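3.2 Setting the table: what the white sheet does

I should say up front that I came to this part of the study sideways. The plan was to write about how people clear a work table at the end of a session, and I had a whole stack of notes on drawers and bins. Then I went back through the Clotstead notes and found that almost every session began with the same small act, which I had been skipping over as if it were throat-clearing. Before anything else went on the table, a big white sheet went down on it.

So I changed my mind, and this section is about the sheet. I looked at the written record of 3000 table setups, split between our own room at Clotstead and the shared space at Inidden, and I read them all myself over one very long April (I don't recommend it, though I'd do it again). I was looking for two things. One was what people put down first. The other was where they put it, because the first object on a bare surface seems to pull everything else into line behind it.

The first thing was easy. People start with something plain and solid that stands up by itself. Cups, blocks, that sort of stuff. Flat things and floppy things come later, once there's something to line them up with. I had expected the biggest item to go first and it mostly didn't. One person told me they just pick "whatever I don't have to think about," and I've come to believe that's as good an account as any I could build.

The second thing took longer. When the table is bare wood, people work from the edge of the table inward. Put a white sheet on it and they switch to working from the edge of the sheet, even when there's perfectly good wood left over on one side. The leftover strip gets treated like a shelf or like the floor, depending on the person, but hardly ever like part of the work area. I found this kind of wonderful. It's the same table!
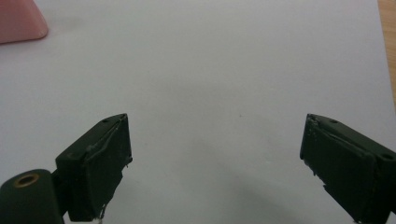 Figure 2. Pink object near a corner of the view, white surface, with a strip of light brown wood along the right.

Corners matter more than I'd guessed, too. At Inidden people were asked to place one object "somewhere out of the way," with no other instruction, and they went for a corner so often that I stopped being surprised by it. The middle stayed open. When I asked about it afterward, most of them said they were saving the space, though there wasn't always anything else to put there. I do this at home with the kitchen counter — the fruit bowl lives in the corner and the middle is kept clear for some future project that never shows up.

Color gave me the most trouble. We labeled objects with the Greledico chart, which has three pinks on it, and the three of them look very much alike under cool, even light on white. Two coders working from the same chart disagreed on pinks more than on any other group. We ended up folding them into a single label, and I'd rather have one honest pink than three shaky ones. Anyone using the Reddy version of our labels should know that it still has the old split.

One limit I want to own up to. All our sheets were white. I can't say whether a gray one or a patterned one would pull people in from the table edge the same way, and my hunch (it's only a hunch) is that a busy pattern would weaken the effect. We take up the clearing-away half of the session in section 3.3, where the drawers and bins finally get their turn.

Last updated December 14, 2023

Related items
Clearing the table: drawers, bins and piles
The Greledico chart in everyday use
Notes on shared work space at Inidden
Reddy labels, version 2: list of changes

Comments (3)

tablemouse
I teach art to little kids and they do the sheet thing too. Put paper down and the rest of the table stops existing until the paint comes out.

k_overhill
Did you look at left-handed people separately? I always start top right and I've wondered if that's why.

papertray
Thanks for the warning on the pinks. We've been using the Reddy labels since spring and couldn't figure out why our numbers came out so odd. Will merge them and rerun.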